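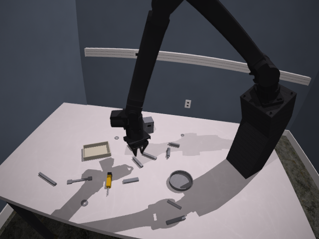
Llevo años peleándome con las fotos de producto para mi tiendecita de cerámica, y por fin tengo un método que me sale bien en casa, sin estudio y sin gastar un dineral. Lo primero es la superficie. Yo empecé con la mesa de madera del comedor y todas las tazas me salían anaranjadas, ¡un horror! Lo que mejor funciona es un tablero blanco y grande, aunque ojo con el tono: el blanco de la mesa de arriba tira un poquito a lavanda, y una dominante así, tan suave que casi ni la notas, luego se te cuela en todos los esmaltes claros.

Por Beatriz Rebelo - 17 de septiembre de 2025
Imprimir | Enviar por correo electrónico

Para quitarla, pon una cartulina gris junto a la pieza y haz una foto de prueba. Abres esa foto en el editor (yo uso Mirkum, pero vale cualquiera), pinchas con el cuentagotas en el gris y copias el ajuste a las demás. Y apaga la lámpara del techo, por favor - mezclar bombilla y ventana es buscarse un disgusto.

La ventana, siempre de lado. Enfrente, una plancha de porexpán para rellenar la sombra. Acércala hasta que veas detalle en el asa y párate ahí, que si te pasas la taza queda plana como un plato.

Con el móvil en trípode, bloqueo el enfoque y subo un poco la exposición. Disparo 9 fotos por pieza, me quedo con dos y borro el resto esa misma tarde (en junio no lo hice y acabé con 428 archivos sin nombre, todavía me dura el susto).

Para la web las exporto a 785 píxeles de ancho. Las de imprimir, a 300 ppp y sin recortar.

Suscríbete a nuestro boletín y recibe los nuevos tutoriales en tu correo.
Este sitio utiliza cookies. Aceptar | Más información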